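Mumeo Opens Its August Chore Trials, and I Have Some Opinions About Robots and Laundry

TRERNTHORPE, August. I'm Ronja Berge, I run the chore program at Mumeo, and I asked if I could write this release myself instead of handing it over to the people who usually make me sound taller. They said yes, so you get the long version!

The news first. Mumeo is starting a new round of trials to find out which everyday jobs a pair of robot arms can do well enough that you'd want them done that way. We've picked 28 chores, half from the home and half from the shop floor. Folding dish towels is on the list, and so is sorting hand tools, wiping a counter, restocking a shelf and putting things away in a bin. Each chore gets 50 tries, and we'll publish the scores, including the ugly ones (there will be ugly ones).

People ask me all the time whether machines can do housework yet. My answer is "some of it, slowly, on a good day." Picking up one thing from a clear table? Pretty solid. Picking up the same thing when it's leaning on three others is where my afternoons go. Handles slide, shiny metal confuses the cameras, and a bin with a rim will catch a gripper finger every chance it gets.
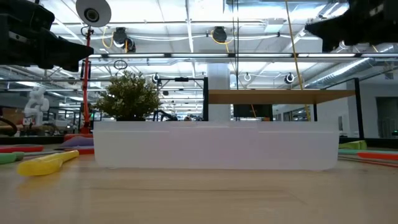 Tidying up is the chore I care about most, and it's harder than it sounds. You and I toss a pair of pliers in a box without thinking. A robot has to decide which end to grab, how hard to squeeze, and when to let go so the next thing still fits. Carter Sawatzky, our lead engineer, thinks we'll be good at it by the end of the trials. I've bet him lunch that we won't be, and I'd love to lose.

Our partner for the shop-floor half is Rangel, the repair chain, which gave us its list of the closing-time jobs its crews like least. "I don't need a robot that does everything," says Jucélia Vieira, who manages Rangel's workshops. "If it puts the tools back where they belong before we open at seven, I'm happy."

For the home half we want regular people's messes. Diller, our housewares partner, is inviting 500 households to send in a list of the jobs they'd hand over first, and the 4 most popular ones we haven't covered will be added to the trials. My own vote is for socks, and I've been told I don't get one.

We aren't selling anything at the end of this. No product, no price, no waiting list. If the scores are good we'll talk about next steps, and if they're bad we'll go back to work on the hands.

Reporters who'd like to visit can write to Cremilda Camargo in the Mumeo press office. Mornings are best, and please wear shoes you can stand in for a while.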